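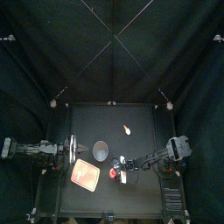 Two-arm table with bowl, tray and toy food, Pellesgate workspace.

Pullel Project: Progress Report to the Bastatwood Fund
29 Aug 2026

Work in this period went mainly into recording examples of two arms handling toy food at one table. The target in the grant plan was 975 accepted episodes by the end of the second quarter of funding. We are short of that by 65, all in the tasks where an object passes from one arm to the other.

Round items gave us the most trouble in July. Operators now close the fingers slowly and wait a moment before lifting.

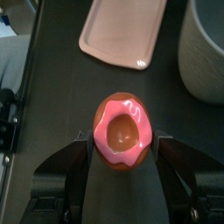

The wait adds time to each episode but cuts down on discarded recordings, and we plan to keep it. Wrist and fixed views are saved together for every episode.

Status by work item:

1. Single-arm picking. Recording is finished. The toy ice cream cone is started from varied positions on the table, including spots well away from the dishes.
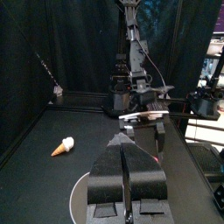
2. Two-arm tasks. Recording continues. Operators work in blocks of seven episodes and then reset the table. Episodes with heavy blur in the fixed view are marked for a second check.
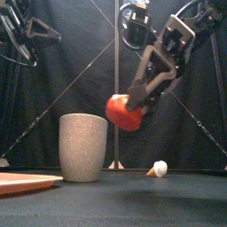 3. Labeling. Arabzadeh has returned the first batch of 99 labeled episodes. The start and end times were good. Object names need one more pass before the first training run.

No change to the budget is requested.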